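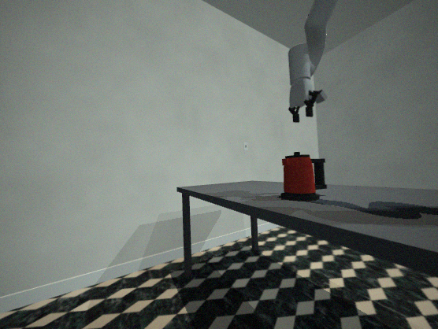 Der Arm über dem roten Kessel, Szene in der Simulation von Planance

Planance im Test: Demos sammeln ohne Roboter im Wohnzimmer

Ich wollte eigentlich nur eine kurze Notiz schreiben, jetzt ist es doch wieder länger geworden. Also holt euch einen Kaffee.

Seit Februar arbeite ich mit Planance, einer Simulationsumgebung, in der man einen Arm per Hand durch Aufgaben steuert und die Durchläufe als Trainingsbeispiele aufzeichnet. Vorher hatte ich das Gleiche mit Dabbas gemacht, und wer hier länger mitliest, weiß, wie oft ich darüber geflucht habe. Mein Ziel ist überschaubar: Ich will eine kleine Policy trainieren, die einen Wasserkessel am Griff packt, anhebt und wieder auf seinen Sockel stellt. Klingt nach nichts, oder? Ich habe dafür inzwischen 268 Durchläufe aufgenommen und bin noch nicht zufrieden.

Installation und erster Abend

Die Installation lief bei mir in einem Rutsch durch. Treiber waren aktuell, Paket geladen, Beispielszene gestartet, fertig. Bei Dabbas hatte ich dafür ein ganzes Wochenende und zwei Neuinstallationen gebraucht, entsprechend misstrauisch saß ich davor und habe auf den Haken gewartet. Der kam dann beim Eingabegerät. Ich benutze eine 3D-Maus von Fellberg, und Planance hat sie zwar erkannt, aber die Drehachsen vertauscht. Ich kippe nach vorn, das Handgelenk dreht sich zur Seite. Man kann das in einer Konfigurationsdatei umstellen, nur steht der passende Eintrag in der Doku unter »Kameras«. Warum auch immer! Ich habe bis kurz vor Mitternacht gesucht.

Seitdem fühlt sich die Steuerung richtig gut an. Die Verzögerung ist so klein, dass ich sie nach den ersten Minuten vergesse, und der Arm macht auch dann keine Sprünge, wenn ich hektisch werde (und ich werde hektisch). Es gibt einen Feinmodus auf der linken Maustaste, der alle Bewegungen verlangsamt. Für die letzten Zentimeter über einem Griff ist das Gold wert.

Die Szenen

Man bekommt einen Baukasten aus Räumen, Möbeln und Gegenständen und kann das ziemlich frei mischen. Ich nehme meistens einen schlichten Raum mit dem langen dunklen Tisch und sonst nichts darauf als dem Kessel. Der Boden mit seinen Rauten in Creme und fast Schwarz ist Geschmackssache, mir wird davon nach zwei Stunden leicht schwummrig. Fürs Training finde ich ihn trotzdem brauchbar, ein Netz soll ja lernen, so ein Muster zu ignorieren. Wer es ruhiger mag, stellt auf einfarbig um.

Sehr gefallen mir die Schatten. An der Wand liegen sie schräg und scharfkantig, auf der Tischplatte spiegelt es ein bisschen, und wenn man das Licht zufällig variieren lässt, sieht jeder Durchlauf ein wenig anders aus. Die Tapeten und Wände selbst sind dagegen langweilig. Da hat Dabbas mehr zu bieten, das muss man fairerweise sagen.

Bei den Gegenständen ist die Auswahl ordentlich. Mitgeliefert werden 65 Stück für die Küche, davon taugen für Greifaufgaben aber längst nicht alle. Ein paar Tassen haben Kollisionskörper, die den Henkel einfach zuspachteln. Optisch ist da ein Loch, physikalisch eine Wand, und man wundert sich, wieso der Finger nicht durchgeht. Beim Kessel ist das zum Glück sauber gelöst. Der große schwarze Griff ist kantig, der senkrechte Teil lässt sich zwischen die beiden Finger nehmen, und der Spalt zum roten Korpus ist auch für die Physik ein Spalt.

So nehme ich auf

Ich beginne jeden Durchlauf mit dem Arm ein gutes Stück über dem Kessel und mit offenem Greifer. Dann drücke ich auf Aufnahme, fahre seitlich zum Griff, drehe das Handgelenk passend ein, senke ab, schließe, hebe an. Danach wieder runter auf den runden Sockel, öffnen, wegfahren, Stopp. Die Startposition lasse ich von Planance leicht verwürfeln, die Drehung des Kessels auch. Am Anfang hatte ich die Drehung fest eingestellt, und das war eine richtig dumme Idee. Die erste Policy hat brav genau die eine Stelle angesteuert, an der der Griff immer war. Kessel um ein Viertel gedreht, und sie hat mit voller Überzeugung in die Luft gegriffen.

Den zweiten Fehler habe ich erst viel später bemerkt. Ich mache vor dem Zugreifen gern eine Denkpause. Mal eine halbe Sekunde, mal drei, je nachdem, wie müde ich bin. Das landet natürlich alles in den Daten, und das Modell lernt die Pause mit. Meine zweite Policy hing dann über dem Kessel und tat sehr lange gar nichts. Planance hat dafür einen Filter, der Stillstand herausschneidet – den hätte ich gern vorher gekannt. Er ist in der Grundeinstellung aus. Macht ihn an! Aber lasst die kurzen Stopps beim Schließen der Finger drin, sonst zieht der Arm schon hoch, bevor er richtig gegriffen hat.

Fehlversuche hebe ich übrigens auf. Man kann jeden Durchlauf mit einem Tastendruck als gelungen, misslungen oder »korrigiert« markieren. Die letzte Sorte mag ich besonders: daneben gezielt, gemerkt, zurückgefahren, neu angesetzt. Mit solchen Beispielen kam mein Modell aus verpatzten Anfahrten deutlich öfter wieder heraus als ohne. Wie viel öfter, will ich noch ordentlich messen, bisher ist das Bauchgefühl nach ein paar Abenden Zuschauen.

Was nervt

Der Export. Ach, der Export. Planance schreibt ein eigenes Format, und der mitgelieferte Konverter frisst Arbeitsspeicher, als gäbe es kein Morgen. Bei kleinen Mengen merkt man das kaum. Ich habe testweise einen Satz mit 1.000 künstlich vervielfältigten Durchläufen umgewandelt, und mein Rechner ist dabei zweimal stehen geblieben. In Portionen geht es, aber dann muss man die Indexdateien hinterher selbst zusammenführen. Ein kleines Skript erledigt das bei mir inzwischen, nur möchte ich so etwas bei einem bezahlten Programm ungern selber schreiben.

Dann die Rückgängig-Funktion, die es beim Szenenbau gibt und bei den Markierungen nicht. Einmal falsch gedrückt, und ein schöner Durchlauf gilt als misslungen. Man muss ihn in der Liste suchen und von Hand ändern, und die Liste hat keine Vorschaubilder. Ich schreibe mir jetzt Nummern auf einen Zettel neben der Tastatur. Sehr modern.

Und die Kontaktphysik ist mir ein bisschen zu freundlich. Der Kessel klebt fast an den Fingern, sobald sie Kontakt haben, auch bei einem schiefen Griff. Man kann die Reibung herunterdrehen, ich bin nach viel Probieren bei einem Wert gelandet, mit dem es mir glaubhaft vorkommt. Ob das auf echter Hardware hält, kann ich nicht sagen. Einen echten Arm habe ich nicht, und wer vorhat, seine Policy auf einen zu übertragen, sollte an dieser Stelle mehr Zeit einplanen als ich.

Preis und Alternativen

Die Einzellizenz läuft monatlich und lässt sich pausieren, was ich im Sommer vermutlich nutzen werde. Zum Ausprobieren gibt es 7 Tage ohne Einschränkung, auch der Export geht da schon. Testet bitte genau den zuerst, mit euren eigenen Trainingsskripten.

Dabbas ist günstiger und hat die hübscheren Räume, aber die Steuerung ruckelt, und beim Aufnehmen von Hand ist das für mich das Ende der Diskussion. Willstead habe ich nur kurz angefasst. Das ist eher für Leute gedacht, die ihre Bewegungen planen lassen und gar nicht selbst am Steuer sitzen wollen. Dafür wirkt es sehr aufgeräumt, und die Doku liest sich um Welten besser als die von Planance.

Mein Fazit

Vier von fünf Punkten. Einen Punkt Abzug gibt es für den Konverter, und der tut mir weh, weil das Aufnehmen selbst so viel Spaß macht. Ich sitze abends wirklich gern davor, das hätte ich bei so stumpfer Fleißarbeit nicht erwartet. Wer von Hand Beispiele sammeln will und mit Konfigurationsdateien keine Berührungsängste hat, kann zugreifen.

Als Nächstes kommt bei mir das Eingießen dran, ohne Wasser natürlich, nur die Kippbewegung über einer Tasse. Falls jemand von euch eine Tasse mit brauchbarem Henkel für Planance gebaut hat: Schreibt mir in die Kommentare, ich nehme sie sofort!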